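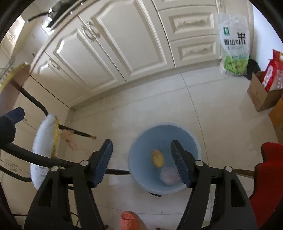 **Figure 3.1** A light blue bucket on a tiled kitchen floor, with a bag of rice and cardboard boxes by the cabinets.

# Chapter 3: Sorting and Storing in the Home Kitchen

Most kitchens hold more than their cabinets do. Large bags of rice, boxes, and buckets often end up on the floor, where they are easy to reach but also in the way. Before anything can be put away, it has to be sorted.

In this chapter you will follow Corina Nägeli as she reorganizes a small family kitchen in Cluderdale. She begins with the floor and allows 20 minutes for it. Food goes in one group, packaging in a second, and cleaning supplies in a third.

Section 3.1 covers dry goods bought in bulk. Section 3.2 deals with buckets and bins, including how to empty and wash them. Keep your kitchen plan from Chapter 2 at hand, as you will need its measurements for the first exercise.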